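README for the Starkby hand-tool set
Last edited April 19, 2024

Hi! If you've just joined the club and somebody pointed you at this folder, start with this file and leave the scripts alone until you've read it. I wrote most of it in one sitting, so it jumps around a bit.

What's in the folder

Starkby is our club's grasping project. We drive a small gripper by hand over a table, pick up ordinary tools, and save every try as its own short clip. There are 2719 clips in the raw folder and 2435 in the clean one. The clean folder is the one you want for training! The raw one is there so you can check my choices and argue with me at the next meeting (please do, I was pretty strict in October and I've softened since).

Each clip comes with a video file, a text file with the finger opening over time, and one line in labels.csv. The columns are clip name, tool, operator, result and notes. Result is either "held", "slipped" or "missed". If the notes column says "soner", the clip was recorded with the older Soner firmware, and the finger opening is stored backwards — zero means fully open. The loader flips it for you, but if you read the text files yourself you'll have to do it by hand. I lost an entire evening to that one.

How we split it

The test split is 193 clips and it's fixed. Please don't reshuffle it, even if your numbers look sad. Everything else is yours to divide up however you like. We kept four operators in the training part, and you'll notice that we all have our own style (I come in way too fast, sorry).

Running the loader

Unzip the clean folder next to load_clips.py and run the script with no arguments. It prints the clip totals and then stops. If it complains about a missing label, you most likely have an old labels.csv, so grab the new one from the Fokodow drive. The password is on the whiteboard.

Known problems

Long thin tools are the hard ones. When the fingers come in at a slant they tend to push a shaft sideways before they close, and then it's a coin toss whether I called it "slipped" or "missed". I'd love a second person to go through those labels. Shiny metal also gives my tracking script fits, so don't trust the tip positions in the extras folder yet.

Adding your own clips

Yes, please! Make a new branch, put your clips in a folder with your name on it, and fill in the labels the same day while you still remember what happened. Then message me and I'll merge it.

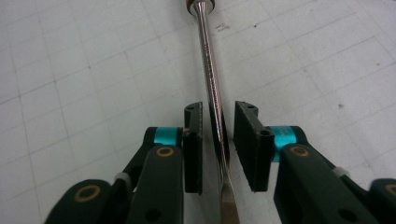
Sebastião Nogueira
Data lead, Starkby student project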